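# Basket Flowers — notes on the set

I've been meaning to write this up since I started keeping the flowers and the baskets in the same cupboard, so here goes. It's a small collection about putting artificial flowers into baskets and taking them out again, and I've tried to write down the bits I'd want to know if someone handed it to me cold. 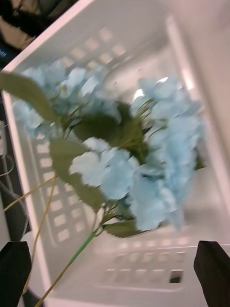

The whole thing started as a side folder of Julley, which is my bigger pile of household tidying material. Flowers kept turning up in there and they never behaved like the mugs and tea towels did, so I gave them a home of their own. Last updated 4th April.

## What's in it

- 663 clips all up
- 208 of them are hydrangeas (pale blue ones, with green leaves and a green stem)
- the rest are a mix of other fake flowers, mostly singles, plus a few bits of greenery on their own
- baskets, mainly white plastic with slots

I went with artificial flowers for the boring reason that they last. I had a go with real ones from the garden early on and spent more time sweeping up petals than doing anything useful — never again! The fake ones can be picked up 500 times and still look like flowers, even if the leaves go a bit wonky.

## Hydrangeas are their own thing

If you only use one part of this, use the hydrangeas. They're my favourite and also the biggest pain. The heads are big puffy masses of little florets, so there's no clear edge to the thing, and pale blue against a white basket washes out a fair bit when it's moving. I've kept the blurry ones in. If you want only crisp pictures, you'll be throwing out a good chunk of the folder, and I'd think twice about that.

The leaves are handy, though. They aren't all the same green — there's sage, olive and a much darker one — and some have toothed edges, so they're often the easiest bit to follow when the petals have gone to mush.

## Labels

Labels are plain text, one line per clip, and I wrote them all myself at the kitchen table. I used these words and tried to stick to them:

| Word | What I mean by it |
|---|---|
| bunch | heads, leaves and stem as one item |
| head | one rounded mass of florets |
| stem | the green stalk, whether or not you can see the end |
| basket | anything with slots or holes and an open top |
| tub | solid sides, no slots |

I wasn't consistent about "bunch" and "head" in the first 30 clips. Sorry! I'll fix those when I get to the June update, but for now treat the two words as the same thing in that part.

## Folders

```
basket-flowers/
 hydrangea/
 singles/
 greenery/
 labels.txt
 skipped.txt
```

`skipped.txt` is the list of clips I left out, mostly doubles. Vernau is the name I gave the older sorting of the same clips, so if you've got a folder called that, bin it and use this one. The Magagula list is a separate spreadsheet of basket sizes and isn't needed for anything here.

## Things I'd like to add

- coloured baskets, so the pale petals have something to stand out against
- a few darker flowers
- stems poking through the slots, which happens heaps at home and hardly ever in the clips

## Using it

Go for your life. A mention is nice but I won't chase you for one. If you find a label that's plainly wrong, open an issue with the clip name and what you reckon it should say, and please do one issue per clip. I tried handling them in batches for Skisach and lost track by the second page.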